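Gear stripped in hand-me-down ice cream churn — fix it or let it go?

Posted in Kitchen & Home Repairs
285 views

Flillberg
Hi all! Looking for some advice on an old hand-crank ice cream churn that came to me from my aunt's cottage. It's a Jonduden, the tall style with the bucket you pack with ice and rock salt, and I love it to bits. We made peach ice cream in it every August when I was a kid and I really want to get it going again for my own crew.

The trouble is the crank. It turns fine for a minute, then slips with an awful crunch, and when I opened the gear housing one of the gears had three teeth worn nearly flat. There's also some grey sludge in there that I think was grease once. The can, the lid and the dasher are all in good shape, and the bucket only leaks a little.

Can I just buy a gear and pop it in? Does it have to be the same brand? And what kind of grease is okay that close to food? I'm handy enough with a screwdriver but I've never done anything with gears. I'd like to have it running for a family get-together, so any colour on how long this takes would be great too.

3 replies — sorted by most helpful

Queiroz
Oh, fix it, absolutely fix it! There's nothing like ice cream from one of these, and the housings are very simple once you've had one apart. I've rebuilt a couple and I enjoyed it every time.

Lay out an old cloth before you start so the small stuff doesn't roll away, and then work through it in this order.

1. Clean everything
Scrape out the old grease with a popsicle stick and wash the parts in hot water with plenty of dish soap. An old toothbrush gets down between the teeth. Dry them right away — a warm oven with the door open works well — or you'll have rust by supper.

2. Check the gears
Go over every tooth on every gear, including the ones that look okay. A worn gear often chews up its neighbour. You're looking for chips, flat spots and tips that have gone thin. Shiny is fine, and so are light scratches on the flat faces.
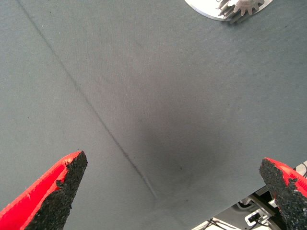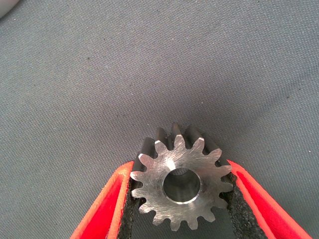
Grey cloth in both, and a plain steel spur gear in the second.

3. Measure before you buy
You need the number of teeth, the width across the outside, the thickness and the size of the hole. Write it all down. The brand doesn't matter if those match, but watch the shape of the teeth too, as a gear with the right count can still be the wrong size to mesh. Take the old one along to the shop if you can. Mine had 17 teeth and I found a match in a bin at a farm supply place for $13, which made my whole week.

4. Grease it
Get a food-grade grease, the kind sold for stand mixers. You only need a thin coat on the teeth and a dab on each shaft. Too much and it works its way down toward the can.

5. Put it back and test it empty
Turn the crank slowly with the can in place but no ice. It should feel smooth the whole way around. If it catches in the same spot each time, take it apart and look there for a bent shaft or a bit of grit.

Give yourself an afternoon, plus however long it takes to track down the gear. As for the bucket, fill it with water the night before you churn. The wood swells and most small leaks close up by morning. And please report back on the peach!

Zimer
just get an electric one off the classifieds, way less work. my neighbour's takes 25 min

Flillberg
Thank you both! Soaked the bucket overnight and the leak has slowed right down, so I'm thrilled already. Two of the gears need replacing, as it happens, and I've written out all the measurements. Off to the farm supply in the morning. Zimer, I hear you, but half the fun is making the kids take turns on the crank!

Queiroz
Wonderful! Put a folded towel on top and have the smallest one sit on it near the end when it gets stiff. Best job in the house. Also, go easy on the salt for the first ten minutes or the outside freezes hard before the middle gets going.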